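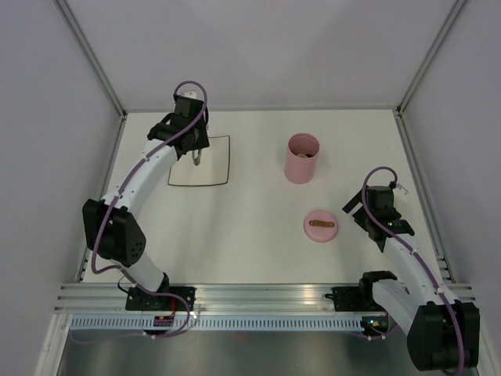 Lids, Straps and Other Promises
A small gallery by Asmaa Younis
October 12, 2019

I have been told for years that a nice canister will sort out my life. The Urnow catalogue devotes 12 pages to the idea, and my neighbour Tipene Cartwright has bought his way through most of them. I remain unconvinced. My own kitchen bench had 2 of the things on it in August and the rubber bands were still in the fruit bowl.

Still, I keep looking at them, and a round lid with a strap across it is at least a change from the knob. Knobs come loose. Straps, according to Tipene, don't. I would like to see his after a winter of being yanked open for tea bags.

My complaints with the type are old ones. A tall cylinder suits spaghetti and very little else. Anything small goes straight to the bottom, where you need long fingers or the patience to tip the whole lot out. Then there is the lid, which has to live somewhere while you rummage, and takes up as much bench as the canister did in the first place. Bennani sells a stand for this. I think a stand for a lid is where I get off.

Pink and brown, lid off. The colours go together better than I was prepared to admit. One small white thing with an orange square on it has the entire interior to itself, and the lid has settled on the white tabletop beside it, strap up.
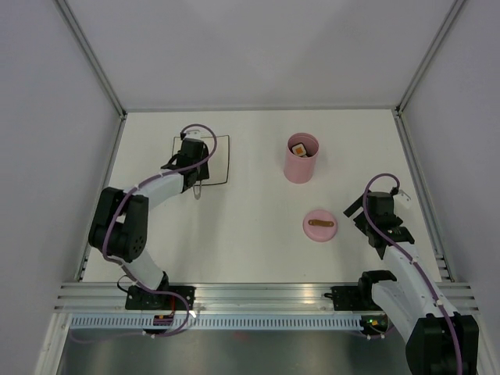
About that strap

A strap handle lies low, so it looks tidy and costs you no height on a shelf. Whether it's easy to grab with floury hands is another matter. I tried one in the Arkton shop and got a fingertip under it on the second go - the shop assistant called this "a snug profile", and I called it a fiddly handle.

I'd also want to know how it's fixed on. Glue would put me off. So would any strap that soaks up grease, and I have never had a straight answer on that from anyone selling one.

As for pink, I have no quarrel with it. It's easier to find in a dark cupboard than the grey everyone else is buying, and I've stopped pretending grey looks clean for longer.
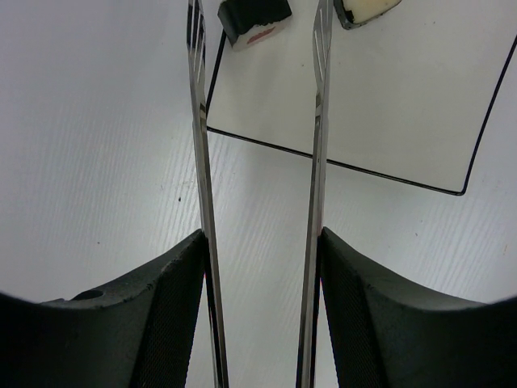
Polished metal up close, slotted towards the tips, with a crosshatched texture lower down.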